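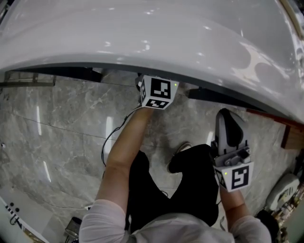
Light gray gloss above a marble floor, with a hand-held gripper at the rim.

How to move your photos and messages to a new phone with a cable

Last August I changed my old Nivent phone for a newer one, and I wanted to take everything with me without sending it through the cloud. My home connection is slow in the upload direction, so the cable was for me the natural choice. I write down the steps in the order in which I did them. Both phones in this guide run Android. The names in the menus can be a little different on your phone.

What you need

Two phones, both charged to at least half. A cable with USB-C on both ends. The cable must be able to carry data, and many cheap charging cables cannot. My first cable was of this kind and I lost a whole evening with it. You need also the PIN code of the old phone, and the password of your account.

Clean the old phone first

Open the gallery and delete what you do not want. I had 797 screenshots, most of them of bus tickets and parking receipts, and I kept maybe ten. After this, empty the trash of the gallery, otherwise the deleted pictures still take space and some transfer tools will copy them too.

Then go to Settings, Storage, and write on a piece of paper how much space is used by pictures, by videos and by apps. You will compare it with the new phone at the end.

Check the messages

The normal SMS messages are moved by the system. The messages in chat apps usually are not. Each chat app has its own backup, and you must make it inside the app, normally under Settings, Chats, Backup. Choose the local backup if the app offers it. If the app asks you to create a password for the backup, write it down immediately. There is no way to recover it later.

Make the transfer

1. Turn on the new phone and choose the language. Connect it to Wi-Fi.
2. When it asks if you want to copy apps and data, choose Next. If you have already finished the setup before, look in the settings for an item with a name like "Finish setting up your device". On some models this item is missing and you will need to reset the phone.
3. Unlock the old phone and connect the cable, first to the old phone and then to the new one.
4. On the old phone a window appears which asks if you want to copy data. Confirm it and enter the PIN.
5. On the new phone, select what will be copied. I recommend to open the list of apps and remove the ones which you did not use for a long time.
6. Press Copy and leave both phones on the table. Do not pick them up to look at the progress, the connector can move a little and the copying stops.

In my case it took 35 minutes for nearly 180 gigabytes, apps not included. The apps are downloaded again from the store and this continued until late in the evening.

If the old phone does not react to the cable

Pull down the notification panel on the old phone and look for the line about USB. Tap it and choose File transfer. If there is no such line, the cable is probably only for charging. Try also to turn the connectors around. Vojtěch Kolář wrote me that his phone saw the cable only after he cleaned the port with a wooden toothpick, with the phone turned off. Please do it gently and never with a metal needle.

If some pictures are missing

When I compared the numbers, the new phone had 358 pictures less than the old one. They were all on the memory card, and the transfer tool ignores the card. You can copy them by hand:

1. Connect the old phone to a computer and choose File transfer.
2. Open the memory card and find the folder DCIM. Copy it to the computer.
3. Disconnect the old phone, connect the new one and copy the folder into its internal storage. Give it another name, for example DCIM_old, so that the files do not mix.
4. Restart the new phone. The gallery needs some minutes to find the pictures.

The dates can be wrong after such copying. The free file manager Burkamwood has a function called "Restore date from photo data", which repaired most of mine.

Before you erase the old phone

Wait at least two weeks. Open the bank app and every app with login codes on the new phone and try if they work. The code generators are often not transferred, and you need the old phone to move them.

Thanks to Wendy Clegg, who corrected step 2 of the transfer for her model.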